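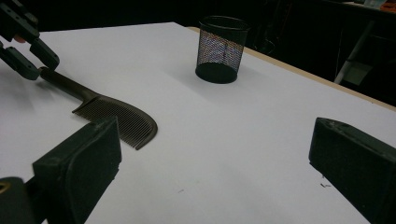 Ticket 102: White table, folding model, marks on the top and a slope to one side
Opened by: Bautista Godoy
Shop: Grindolano, Villalba branch
Product: Flero table, white matt top
Status: Waiting for customer

Message 1, from Bautista Godoy

Good morning,

I write to you about the white table which we bought from your shop in December. We use it as a sorting table for small things, for example combs, pens and the wire mesh pencil cup, before they go back into the drawers. I have two problems and I put them both in one ticket. If you prefer two tickets, please tell me and I will separate them.

First problem. The matt surface takes grey marks. They come when a hard thing with a thin edge is pulled over the top, and the comb is the worst for this. The marks are short and thin like a pencil line. They do not show from every side. I see them best in the evening when the lamp stands low. In the full light of the ceiling they are almost invisible.

Second problem. Round pens roll always to the same side. I put a spirit level on the top and the bubble is not in the middle. I measured the legs with a tape and one leg is 2 mm shorter than the others.

What I have tried until now:
Warm water and a soft cloth. The marks became a little lighter but stayed.
Washing-up liquid, one drop in the water. Same result.
White school rubber. This removed one mark completely, but it left a small shiny place, so I stopped.
Turning the table by half a turn. The pens then rolled to the other wall, therefore I think the floor is good and the table is not.

I did not use any strong cleaner because the leaflet forbids it.

With kind regards,
Bautista Godoy

Message 2, from Grindolano customer help

Dear Bautista Godoy,

Thank you for the clear list. One ticket is fine.

For the marks, please try a melamine sponge, well wetted, with no pressure. Try it first on a part of the underside edge. Please don't use the rubber again, as the shine you describe is the matt layer being polished and we can't bring it back.

For the slope, each foot has a screw inside the plastic cap. Turn the cap to the left to make the leg longer. Could you also send us the number from the sticker under the top?

Message 3, from Bautista Godoy

Good evening,

The number on the sticker is Flero 400-29.

I made the test with the sponge under the edge and it did no damage, so I continued on the top. From the marks which I could find, most are gone. Near one corner there are still a few, deeper ones. I can feel them with my nail, so I suppose these are scratches and cannot be cleaned.

With the feet I had less luck. Three caps turn easily. The cap on the short leg does not turn in any direction. I tried by hand, then with a rubber glove for better grip. I did not want to use pliers before I have your permission, because the cap is thin plastic and I am afraid for the warranty.

For the moment I have put a folded piece of cardboard under this leg. The bubble is in the middle and the pens stay where I put them. But when somebody moves the table, the cardboard stays behind, so it is not a real solution.

Message 4, from Grindolano customer help

Please don't use pliers. We have asked our Zalbridge store for a new foot with its screw, and it will be sent to you free of charge. The old one pulls straight out once the leg is folded in.

The deeper scratches are not covered, I am sorry. A thin desk mat would protect that corner.

Note added 11th January: foot posted from Zalbridge. Customer asked to write here when it is fitted and to say if the spirit level is correct without the cardboard.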